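Visit report: Trurkar table works, open day

Filed under: Site visits | Furniture and joinery

Print this page | E-mail this page

13 June 2019

The Trurkar works opens to outside visitors once a year. I went to see how the company prepares and finishes its solid tops, as opposed to the veneered ranges that most contract buyers know. The visit ran for a little over half a day and covered the timber store, the machine hall, the sanding line, the finishing shop and a small display room next to the office.

The building dates from 1951 and was put up as a cannery. Floor drains still run the length of the machine hall and have been covered with steel plate. The conversion left the north windows in place, and the finishing shop was put on that side for the light.

Our group was led by Nokuthula Venter, who runs production planning. She asked that questions on pricing be kept for the end and otherwise let people stop where they liked. Hearing protection was issued at the door of the machine hall. It was needed at the planer and nowhere else.

Timber store

Boards arrive kiln dried and are stacked on stickers for a further 10 days before they are touched. Moisture is checked at both ends and in the middle of each board, and the readings are written on the end grain in wax crayon. A board that reads outside the limits goes back on the stack. The store is heated in winter but has no cooling, and Venter said that August is the hardest month for keeping readings steady.

Selection is done by eye. Boards for one top are laid out on trestles under a strip light, turned, swapped and marked with a chalk triangle across the joints so that they go back together in the same order. I watched two tops being laid out. The first took a few minutes. The second was pulled apart three times over one board with a darker band along its edge, which ended up in the pile for rails.

Machining and glue-up

Edges are jointed on a Reltel machine, the newest item in the hall. Glue is applied by roller, and the panels go into a clamp rack that holds 232 boards when full. It was less than half full during the visit. Panels stay clamped overnight and then rest flat before planing, so that the moisture from the glue has time to leave the joint. Planing too early gives a sunken line at each joint, and a panel with this fault was on hand for visitors to run a finger over. The line was easier to feel than to see.
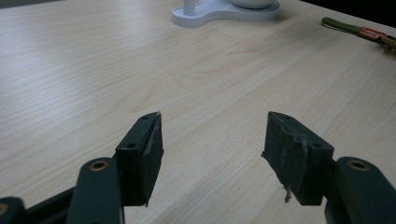 Sanding at Trurkar is done in three passes, with the last one always along the grain. The operator wipes the surface between passes and checks it under a low side lamp, which throws any cross-grain scratch into shadow. On a pale top with fine streaks, such as the beige one here, the checker sights along the lines of the wood and then across them. Venter's view is that light, closely figured wood is harder to sand well than dark, coarse wood, as there is less pattern for a scratch to hide in. She may be right, although the dark tops I saw later in the display room had been given a higher sheen, and that makes comparison difficult.

Abrasive belts are changed on a schedule and not by feel. The schedule is pinned beside the machine with the changes initialed. Extraction was good - I found very little dust on the ledges behind the line.

Finishing shop

There are 2 standard finishes, a hardwax oil and a water-based lacquer. The oil is applied by pad, left to stand and buffed off. The lacquer is sprayed, cut back by hand and sprayed again. Both sides of every top are finished to the same schedule, including the underside, to limit cupping. Sample blocks were set out with cup marks and ink stains of various ages, and the lacquer had plainly done better with the ink.

Display room

The room held the Kiều dining range and the lower-priced Grusolau desks. The Kiều tops have a soft rounded edge and slotted fixings underneath that allow for movement across the width. The Grusolau desks use the same fixings with a square edge, lightly broken. I would have liked to see an older top returned from use, and asked for one, but none was kept on site.

Parking is at the rear, through the second gate. The first gate is for deliveries and is locked at noon.

Print this page | E-mail this page

This site uses cookies to remember your settings. By continuing to browse you agree to their use.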